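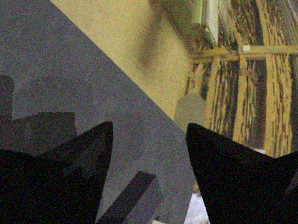 Why did the second batch of glaze crawl on the Borncombe test tiles when the first did not? The second batch sat in the bucket over the weekend and was put on too thick, over bisque that had not been wiped down.

Wednesday, afternoon. Repeated the run with both variables separated. 500 g dry mix, 537 g water, sieved twice. Tiles 1 to 11 wiped with a damp sponge and left on the rack overnight. The rest, up to 18, taken straight from the box with the dust still on.

Dip time three seconds for all. Thickness checked with the pin before loading – the dusty tiles took the coat unevenly at the corners, the wiped ones did not.

Fired on the usual Midbridge schedule, slow cooling, lid shut until morning.

Results
Wiped tiles: no crawling. Pinholes on tile 4, probably from the clay.
Unwiped tiles: bare patches along the edges of 13, 14 and 17. Tile 16 has a crack in the glaze that did not open fully.

Dust is the larger effect. Thickness still not settled, as every tile had the same dip. Next run: wiped tiles only, dips of two, four and six seconds.

Monique Vasseur asks whether the Plunduver clay shows the same fault. Not tested. Two boxes of it on the lower shelf, bisque already done, can go in with the next load.

To do: relabel the glaze bucket, order sponges, replace the pin.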